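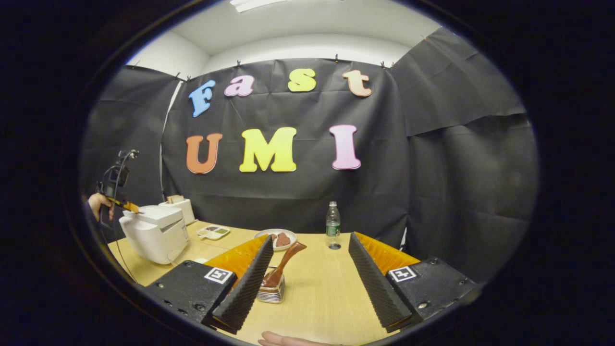 Orange pads on the handheld gripper keep walking off the finger

Started by arash_k

arash_k
Hello all. I look after two handheld grippers at our workshop in Pralledton. We use them at a table with kitchen things: toast, a plate, a water bottle, a glass with a wooden spatula in it. The fingers are the black wedge kind with the sawtooth on the inner face and the orange ribbed pad behind. My problem is with the pad on the left finger. After some hours of work it moves up, and then the finger closes a little crooked. On thin handles I can feel it in my hand.

I have already done these things:
- cleaned the back of the wedge with alcohol
- changed the pad for a new one from the same bag
- tightened the screws in the mount

The new pad held for one day and then it was the same story. The right finger never does this. What should I check next?

tarkanside_bench
Which screws did you tighten? The mount has several holes and on ours not all of them hold the finger. If you tightened only the outer ones, the wedge can still rock at the base, and the pad is pushed up a bit each time you close.

arash_k
All the ones I could reach without removing the marker. There is one more that I believe is behind the marker plate, but I did not want to touch the marker.

tarkanside_bench
Then I would look at exactly that one.

Zahira Krishnan
I have to disagree a little. I had a pad that moved like this in May and all my screws were tight. The pad was simply put on too dry and too stretched. It wants to go back to its own length, and the only free direction is up. Try to seat it from the top to the bottom, and do not pull. Then leave the gripper closed on a piece of foam overnight.

Also, please measure the opening before and after. If you do not have numbers you will change three things and not know which one helped.

kun_lever
Glue. One drop at the lower edge. Mine has 816 closings on it since then and the pad is where I left it.

Zahira Krishnan
Please do not glue. The next person who must change the pad will take half of the sawtooth with it – I have cleaned such a finger and it took me the full afternoon.

kun_lever
I said one drop, and at the lower edge. It is far from the sawtooth. I have changed a glued pad with a plastic scraper in 11 minutes. But everyone can do as they prefer.

Diarmuid Moriarty
About the marker. If you take the plate off for the hidden screw, mark its corners first with a fine pencil on the black mount. A marker which comes back a little turned gives you a wrong finger position, and you will look for the error in every other place. Ours was wrong for a week after a repair. Put it back, open the fingers completely, check that both markers are read, close, and check again.

And wipe the markers while you are there. Butter fingerprints are worse than scratches.

arash_k
Thank you to all. I took the plate off today, with pencil marks as Diarmuid says. The hidden screw was loose, almost a half turn. I also seated the pad again from the top. So I have done two things together, and Zahira will be angry with me.

Opening was 124 mm when I measured it after. I did not measure before, sorry.

Zahira Krishnan
Not angry. Write the number on tape and put it inside the case.

jornness_parts
Does anybody know if the softer pads fit on this wedge? I have a bag of them and they look a few millimeters short.

tarkanside_bench
They fit but they slide more. I would keep them for the spare set. And arash_k, I still say it was the screw.

Bríd Quinlan
Two small additions from me. Check the thin cable as well when the mount is apart, if your unit has one hanging down. When it pulls at the table edge it can turn the whole handle, and people feel this as a crooked finger. And for the screw I would use the weak thread locker, the kind you can open again by hand tool.

arash_k
Weak thread locker is ordered. I will use the gripper at the toast table until Friday and then measure again at the same place on the fingers. If the pad moves I will try the foam overnight before anything with glue.

kun_lever
The drop of glue is still waiting for you :)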